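Chapter 4
Pretend Play and the Growing Mind

In this chapter you will read about
what pretend play is and when it starts
how children learn to let one object stand for another
why talk matters so much in shared pretending
what a teacher can do, and when to stay out of the way

Key words: pretend play, substitution, role, script, shared pretending

It is a Sunday afternoon, and Awuor, who is two, picks up a wooden block, holds it to her ear and says "Hello, Grandma?" She listens. She nods. She says "Okay, bye" and drops the block on the rug. The whole call takes a few seconds, and yet it is one of the most exciting things you will ever see a small child do! Awuor knows perfectly well that the block is a block. She also knows what a phone is for, how a call begins and ends, and that someone on the other end gets a turn to talk. She has put all of that together on her own, with a piece of wood.

Pretend play is any play in which a child acts as if something were so, while knowing that it isn't. A child pours tea from an empty pot. A child barks and crawls under the table. Most children show the first signs of it early in their second year, often with a very simple act such as drinking from an empty cup and smacking their lips. At this stage the child is usually pretending with her own body and about her own life: eating, sleeping, washing. A few months later the pretending moves outward. The doll gets a drink, then the bear, then (whether he likes it or not) the dog.

The next big step is substitution, when one object is used in place of another. Early on, children do this best when the two things look alike. A stick makes a fine spoon. A shoebox makes a fine bed. Asking a two-year-old to use a toy car as a spoon often leads to a puzzled look and a car being driven across the table. By four, many children will happily take the car and stir with it, or do without any object at all and stir the air with a closed fist. We will come back to this change in Section 4.2, where you will try out a simple substitution task with a partner.

Kitchen play deserves a special mention, for it turns up almost everywhere that young children spend their days. Every child has watched someone make food. The steps are familiar, they come in a sensible order, and there is room for several children to join in – one cooks, one serves, one complains about the soup. Psychologists call this kind of known order of events a script. Children who share a script can start playing together with hardly a word of planning, and then they can have the fun of breaking it.

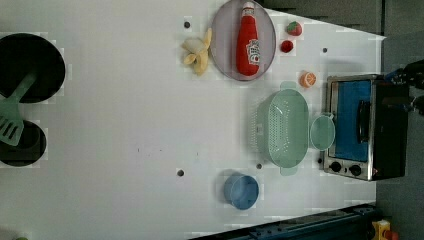

Do children need toys that look like the real thing in order to pretend?

It depends a good deal on age. Realistic toys help the youngest children get started, as the shape of the toy reminds them what to do with it. Older children can pretend with almost anything, and plain materials such as blocks, scarves and boxes often lead them to richer stories. A good classroom keeps some of each within reach.

Pretending alone is only half the story. Around the age of three, children begin to build pretend worlds together, and here language really takes off. Listen to this exchange, written down by Chantelle Joubert in a preschool class of four-year-olds one morning in November:

"Pretend I'm the doctor and you broke your leg."
"No, my arm. I need my legs for running."
"Okay, but pretend it hurts."
"Ow! And pretend you don't have any bandages left."

Notice how much work goes into those four short lines. The children step outside the story to decide what will happen, they disagree, they settle it, and they step back in. The second child even adds a problem to keep things interesting. Few planned lessons ask this much of a four-year-old, and here it is happening on a carpet before snack time.

Before you go on to Section 4.1, spend 26 minutes watching a child or a small group at play, with permission from the family or the center. Write down what is said as closely as you can, and mark each place where a child speaks as a character and each place where the child speaks as herself. Bring your notes to class. You will need them for the first activity on page 42.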